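Folura adds 24 screens to its autumn run

The film Bradier will stay in cinemas through September after its distributor, Folura, confirmed an extension of the theatrical release. The title opened on 54 screens and will now be shown on a further 24, most of them single-screen houses outside the larger cities.

Folura said the decision followed the second weekend, when admissions per screen held at a level close to the opening figure. The company does not publish weekly box office totals for individual titles, but it does release admissions for selected sites. The highest single-site figure so far is 3565, recorded at the Atodby, where the film has played in the main auditorium since opening night.

Bradier is a two-hour drama set among the crew of a coastal freight ferry. It was shot in a converted shipyard, with the engine room and the lower decks built as one continuous set so that long takes could be staged without moving walls. The dialogue track was recorded on set, and very little of it was replaced afterwards. Critics have been divided on the pace of the first hour. Most of the praise has gone to the sound mix, and several reviews have advised readers to see the film in a room with a full surround installation.

That advice has had an effect on bookings. At the Atodby, which has a larger auditorium and a smaller one, the evening performance at 7.30 pm has sold well ahead of the late afternoon one, although both use the same print master and the same seat prices. The later performance is in the larger room, which was fitted with new side and rear speakers in the spring. The smaller room still runs the older system.

The additional sites will receive the film as a digital package. Venues without a surround installation will be supplied with a separate stereo mix, prepared by the post-production house Nguyen. The stereo version has the same running time and the same picture. Dialogue has been raised slightly against the engine noise, and the low-frequency content in the storm sequence has been reduced to suit smaller speakers.

Subtitled performances will be offered at every added site at least once a week. Folura has also asked venues to keep the house lights down until the end of the credits, as the last minute of sound continues over a black screen. Cinemas that run an automatic lighting cue will need to reset it by hand, and a note with the correct timing is included with the delivery.

The soundtrack album will follow later in the autumn. A limited vinyl pressing of 1818 copies is planned, with the ferry horn theme on the second side - a piece that does not appear in full in the film itself. No date has been given for home release, and Folura said it would not set one while the theatrical run continues.
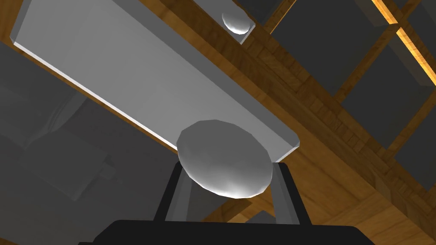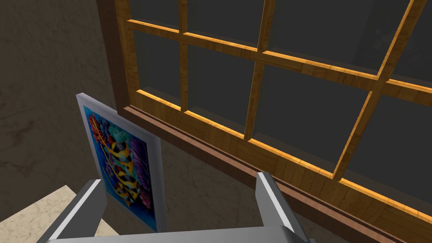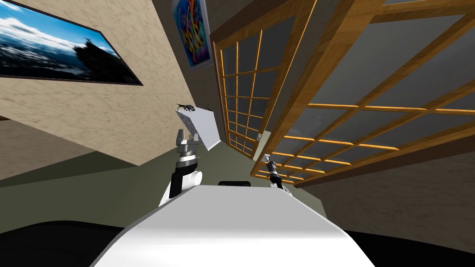

Booking information

Tickets for the added sites go on sale at 10 am on the first of September through each venue's own box office. Existing bookings at the Atodby are not affected. Venues showing the stereo mix will be marked as such in the listings.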